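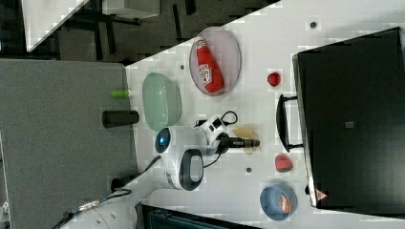
When should the table be cleared? Once everyone at it has finished eating, and before any washing water is run.

## Unit 2: Clearing and Resetting the Table

Notes for the Household Skills course, Relard Community Centre
Prepared by Rajkumari Khurana, revised October 13, 2023

Read these before the practical. Bring an apron and a clean tea towel. The kitchen supplies everything else.

### Sorting before you lift

Most people start with whatever is closest. This makes extra trips and leaves the awkward things for last. Look over the whole table first and decide which of these groups each item belongs to:

- Food that can be kept
- Food scraps for the green bin
- Condiments and sauces
- Dishes, bowls and cups
- Anything that doesn't belong on a table at all

Move the food first. Fruit lying directly on the tabletop, such as the two strawberries near the plate and further down the right side, gets picked up before any dish is shifted. A berry that rolls under a bowl gets crushed, and strawberry juice will mark a white surface if it sits.

### Condiments

A sauce bottle should stand upright on the table, never across a plate. When you find a ketchup bottle lying on a plate, pick it up by the body, check that the cap is closed, and wipe the neck before it goes back in the fridge door or the cupboard. Follow the storage directions on the label. They differ between brands.

### Dishes and cups

Scrape first, then stack by shape. Oval plates and oval containers don't sit well on round ones, so keep them in a separate pile. Anything with food still in it, even one small piece in the bottom of a bowl, stays out of the stack until it has been emptied.

Watch the edge of the table. A cup on its side will roll, and small cylinders are worse. Pick up whatever is overhanging before you carry a stack past it. Last November we lost two glasses in one evening this way.

Carry only what you can hold with both hands and still see over. Use a tray if you have one. The Odport trays are on the bottom shelf beside the sink and should be dried before they go back.

### Wiping down

1. Brush crumbs into your hand or a dustpan. Don't sweep them onto the floor.
2. Wipe with a damp cloth and a little dish soap, working from the far side toward yourself.
3. Rinse the cloth and wipe again.
4. Dry with a tea towel.

Use a separate cloth for the floor. The blue cloths are for tables and the grey ones are for floors. Please don't mix them in the laundry bag.

### Resetting

Put back only what the next meal needs. For the practical, each pair resets for breakfast: one bowl, one plate and one cup per person, with fruit in a bowl in the centre.

### Marking

Aslı Kozan will mark the practical, which is worth a quarter of the unit. Marks are given for sorting order, safe carrying and the state of the surface afterward. Speed isn't marked.

Allergies must be written on the sign-in sheet before you handle any food. If you miss the session, leave a message at extension 557 and you'll be placed with the next group.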